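Gripper comparison, part 2: Malano vs. Kudo

So after the mess with the suction cup in part 1, I spent most of this round on the two hand-held grippers. Same objects, same person squeezing (me), 60 grabs each. The Kudo has smooth pads and the Malano has the black mesh-textured rubber ones, and I really wanted the Kudo to win — it's lighter and my wrist liked it a lot more!

It didn't. The Kudo dropped the marker pen 10 times and the Malano only two. I think it's the pads, but the Malano fingers also meet in a V, so I can't say which one matters more (I should have swapped the pads, I know).

Next up is getting the Malano recordings to play back on the Vadar arm. The timing is still off and I haven't found out why.
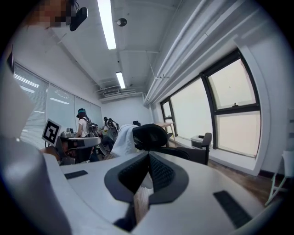 Njoroge Masanja commented that the pen result might flip with a thicker pen, and asked for the pad swap before anything goes on the arm.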